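双臂套件 Lerkia 用了快一个月,陆陆续续记了些东西,今天整理成一串发出来。先说清楚:套件是我们自己按正常价格买的,没有合作,卖家也不知道我要写这个。

1/
买的是 Lerkia 的双臂桌面套件。配置单上是两条机械臂、两个两指夹爪、线缆、控制软件一年授权,外加一份远程支持。桌子自己准备,积木也是自己买的,就是那种给小孩玩的塑料螺栓螺母,便宜,摔不坏,换一批也不心疼。

2/
为什么选双臂:我们做的是小件装配的前期验证,单臂只能抓和放,拧螺母得有另一只手把螺栓稳住。之前用单臂加夹具凑合过,每换一种零件就得重做一次夹具,做到后面夹具比零件还多。

3/
比较过另外一家 Erkilel。他们的臂更轻,报价也低一点,但双臂协同要另外买模块,模块的交期当时给不出准数。Lerkia 是一次交齐。这一条对我们比较重要,别人不一定。

4/
到货后自己装的。Khải Huỳnh 和我两个人,上午开箱,下午固定底座、接线、上电。底座的孔位图印在说明书最后几页,字很小,建议直接下载 PDF 放大看。扳手套件里有,扭力扳手没有,要自己备。

5/
桌面铺了一块棕色的垫子。白桌面反光,识别浅色零件时老丢,铺了以后好很多。垫子要选哑光的,四边压平,卷边会绊到夹爪。

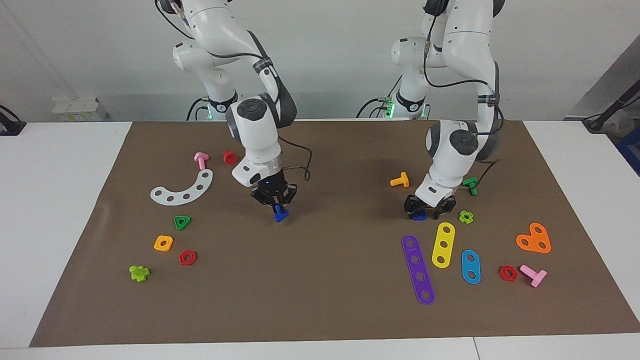
6/
夹爪是我最关心的部分。出厂参数偏保守,闭合速度慢,力也小,抓平放的薄片容易滑。调过一轮以后,现在两边可以各抓一个蓝色小件,一边提起来悬在垫子上方,另一边贴着垫面夹住。贴着垫面夹这个动作调得最久,高度给低了指尖会顶到垫子,给高了只夹到边。说明书里对应的参数叫“接近余量”,在夹爪设置的第二层菜单,很容易漏掉。

7/
零件难度大致排一下,供参考。
好抓:六角螺母、方螺母,边是直的,角度差一点也能夹住。
一般:螺栓。躺着的时候两头重量不一样,夹偏了会转。
难抓:带孔的弧形片和长条片。薄,贴着垫子,指尖很难插到下面去。
三角螺母放在“一般”里,方向对了就没问题,方向不对会被挤跑。

8/
软件。示教和回放都在一个界面里,中文翻译有几处不通顺,但不影响用。示教录下来的轨迹可以分段编辑,这个好用。缺点是不能批量改名,录多了以后列表全是默认编号,找起来费眼睛。

9/
跑了多少:到今天为止日志里是 3,347 次抓取,包括失败的。失败原因我没有逐条分类,所以不给成功率,给了也不准。只能说调完参数以后,需要人去按停的情况明显少了。

10/
线缆要单独讲。臂外侧走的黑色线缆,出厂时留的余量偏大,弯下来会垂一个圈。手腕转得多的动作,线圈会晃,靠近垫子时可能扫到零件。我们的处理是在上段多加绑带,留出手腕转动的量,别绑死。第一次绑得太紧,转到一半报了关节过载,松开重绑就好了。

11/
两条臂之间的避让。软件自带碰撞检测,默认的安全距离比较大,两只手基本没法在同一个零件上配合。可以改小,但要先在低速下跑一遍。Jahangir Begum 的建议是每次改完都先空跑,不放零件,我们现在就按这个来,多花几分钟,省得撞。

12/
支持服务。提过两次工单。
第一次问夹爪零点漂移,当天有人回,远程看了日志,让我们重做一次标定,解决。
第二次问软件批量改名的事,回复说已经记到需求里,没有给时间。
接工单的是 Pranab Sivakumar,说话直接,不绕,知道就说知道,不知道就说去问。
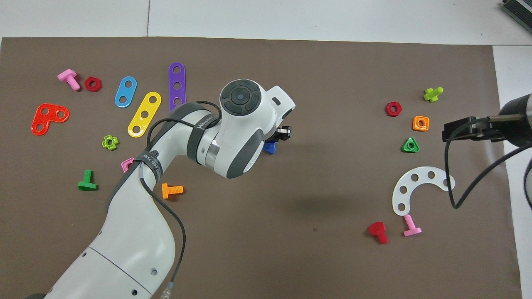
13/
标定这一步再补几句。说明书写的是首次安装后做一次即可,我们的经验是每次挪过桌子、动过底座螺丝,都要重做。标定板在配件盒最下面一层,压在泡沫底下,我们差点跟包装一起扔了。做的时候室内灯开全,窗帘拉上,光变化大会报错,报错信息只有一个代码,得去附录里查。

14/
噪音:低速时不大,旁边可以正常说话。快速回零的时候有一声比较明显的制动声,属于正常,问过支持。

15/
费用。整套的价格各家谈得不一样,我就不写了。说一下容易漏的:软件授权从第二年起要续费,给我们的报价是每年 2,000 多元,不续的话已有的程序可以继续跑,但不能升级,也不能提工单。签之前让对方把这一条写进合同附件,口头说的不算。

16/
指尖是消耗件。原装指尖外面有一层软垫,用到现在边角有点磨了,还没到要换的程度。备件可以单买,Sikder 也有兼容的,价格低一些,我没试过,不评价。有用过的可以在下面说一声。

17/
适合谁:做小件验证的、学校实验课、想先摸清双臂怎么配合再决定上不上产线的。
不太适合谁:零件重的,节拍要求高的。这套的负载和速度就摆在那里,参数表写得很清楚,别指望调一调就能上去。

18/
有人私信问要不要会编程。基本的示教不用,拖着臂走一遍就能录。要做“识别到什么就抓什么”,那得写一点脚本,官方例程能改,改起来不复杂。我们这边脚本是 Sunil Sultana 写的,他之前没碰过机械臂,看例程看了几天就上手了。

19/
还有人问积木从哪买。普通玩具店就有,挑的时候注意两点:颜色差别大一点,识别省事;螺纹别太紧,太紧的小孩都拧不动,夹爪更不行。同一袋里红色和橙色如果太接近,换光以后会认错,我们最后是把阈值分开调的。

20/
目前的打算是继续用,下一步试把螺母套到螺栓上再拧。单独的抓取和递交已经能跑,套上去那一下的对准还不稳,螺栓稍微一歪就卡住。等攒够记录再写一串。参数文件整理好以后会发在评论里,夹爪型号不一样的别直接套用。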